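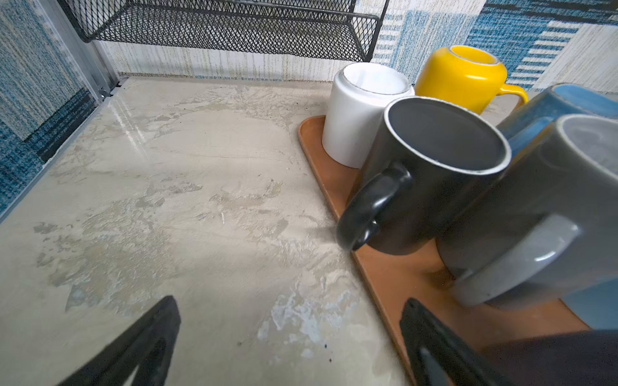

Mugs on the tray, close. Dark one has its handle out past the edge.

22 April 2023, mug storage, cont.

Picking up from last page. Question is still where the mugs live when they're not on the tray. Options are the black mesh rack or the long white wire basket. Teodoro wants rack. I want to try both before we order anything else from Saslow.

Tray notes. Rounded corners cost more room than you'd think, a mug pushed into a corner wants to sit a bit off. Handles are the real problem. Five bodies fit fine, five handles don't, unless you turn them. Dark gray/black one is the worst, big loop. Try: handles all facing the long side, same direction. Then try alternating. Write down which one is quicker to unload, dont trust memory like last time.

Rim up or rim down? We never settled this. Rim down keeps dust out, but the glazed rims might chip on wire. Rim up on the rack, rim down on the tray?? Ask T.

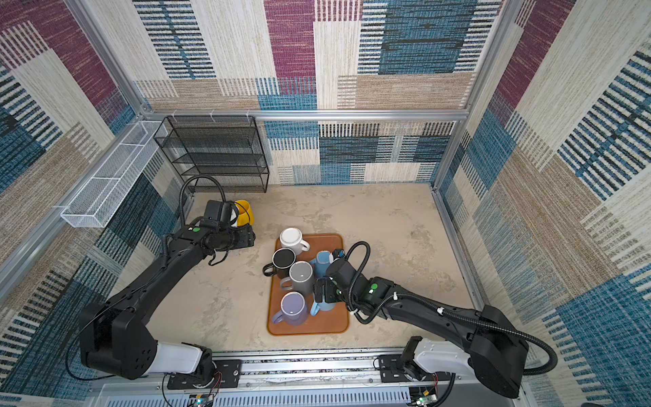
Wider view. Tray in the middle, black rack in back corner and white basket on the left wall, nothing in either yet.

Rack: four tiers. Bottom one is awkward to reach, save it for the odd stuff. Weighed the speckled blue: 359 g. Whole set less tray is under 3000 g so weight on a tier is a non issue, stop worrying about it.

Basket: the cross wires make compartments, nice for one mug each if they go in. Measure the gaps before getting excited. Need 11 cm clear for the big one with handle, maybe less if it's tipped. If it doesnt fit then basket = spoons and small things and we're done argueing.

Wokasetti order no. 673 was the spare mugs, still not here. Cancel if nothing by the end of the month? Flulance liners for the rack tiers, get a sample first, the mesh is fine enough that we may not need them.

To do
- measure basket gaps
- handle direction test, both ways
- felt dots under the tray?
- give Baxter room its key back (me)
- T. to sketch rack layout, one mug color per tier or just wherever

Redo the whole thing in September when the bowls get added. Bowls will wreck whatever we pick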